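Boards > Manipulation > Data Collection > Standards and Practice

Grasp rules for soft garments: where do you draw the line on a valid episode?

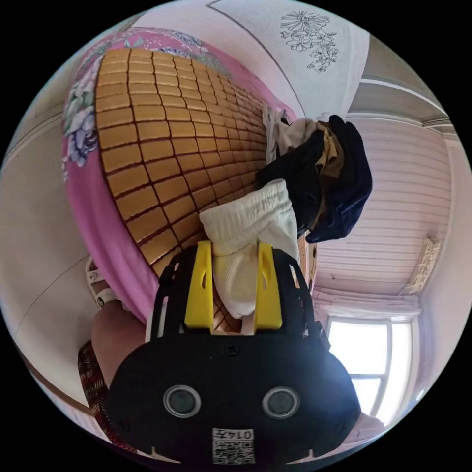 lutfa_s
We are revising our written protocol for hand-held gripper collection in homes, and the garment section is the part that keeps producing arguments. The current wording, inherited from the rigid-object protocol, says an episode is valid if the object is "held securely between both fingers at lift." For a mug that is enough. For clothing it leaves most of the decisions to the operator.

Proposed replacement:

1. Grasp on a structural feature where one is reachable: waistband, collar, hem or seam. Open fabric only if no feature is exposed.
2. One garment per lift. If a second item comes up with it, release, separate, and start a new episode.
3. Both fingers close fully on fabric. Pinching the bed covering along with the garment voids the episode.
4. Pause at the top of the lift for 2 seconds before moving laterally.
5. Operator's free hand stays out of the workspace from approach to release.
6. Unit label legible at session start and matched to the log.

Comments wanted on 1 and 3 in particular.
– Lutfa Siddiqui

pinchpoint
Rule 1 will bias your set. If every pair of shorts is taken by the waistband, the policy learns waistbands. Then you give it a heap where the waistband is underneath and it has nothing. We ran the same rule on Skirnum in December and had to recollect 40 episodes per garment type with the grasp point left open.

lutfa_s
Understood, but with the grasp point left open our operators took whatever was nearest, and the fold step failed downstream. A sheer or mesh fabric held mid-panel hangs differently every time. At the waistband it hangs more or less the same way.

pinchpoint
That variation is the data. You are filtering out the hard part.

khondokar_rig
Split it. Khondokar uses two episode classes, "feature grasp" and "free grasp", with the class entered before the approach starts. Entering it afterward is not allowed, otherwise every bad feature grasp gets relabeled as a free one. Fix the ratio per session and audit against it.

On rule 3: what counts as the bed covering? A flat sheet wrinkles and gets picked up easily. A woven mat made of small hard tiles does not pinch the same way, but a fingertip can catch at a seam between tiles. I would write "any contact that displaces the support surface" and leave the material out of it.

lutfa_s
"Displaces" is better. The word "pinching" came from sheets. I will take that.

deadband48
Displaces by how much? Any lift off a mattress moves something. Without a threshold two reviewers will never agree. Our rule is that the covering may move while the fingers close, but must not leave the mattress. You can check that from the wrist view without measuring anything.

khondokar_rig
Fine with me, provided the wrist view is not blocked by the garment. With larger items it often is.

tamsin.w
Rule 4 needs a reason in the text or operators will skip it. In our review of 48 sessions, the pause was the instruction most often missed, well ahead of the label check.

lutfa_s
The reason is that slip on thin fabric tends to show up after the lift. A moving gripper hides it. I will add a sentence.

vollow_ops
Nothing in the list covers bystanders. In a home, people stand or sit next to the bed while the operator works, and legs and feet end up in view. Vollow requires consent from everyone in the room before the first episode, plus a review pass for anything identifiable. That belongs in the garment section as well as in the general one, as bedrooms are where it comes up.

pinchpoint
Disagree on placement. Repeat a rule in two sections and they will differ within a year. Put it in general and reference it.

lutfa_s
Reference it is. Draft 2 will have the two episode classes with the class entered in advance, the mattress wording from deadband48, and a cross-reference to consent. Rule 1 stays for the feature class only. The ratio is open – send me what you use.

Comments (3)

mkr: We use Mostix for logging and it has no field for class before approach. Has anyone added one?

khondokar_rig: Put it in the session note as a prefix. Ugly but searchable.

oldgantry: Still think rule 5 is too strict for knotted drawstrings. Some items cannot be separated one-handed.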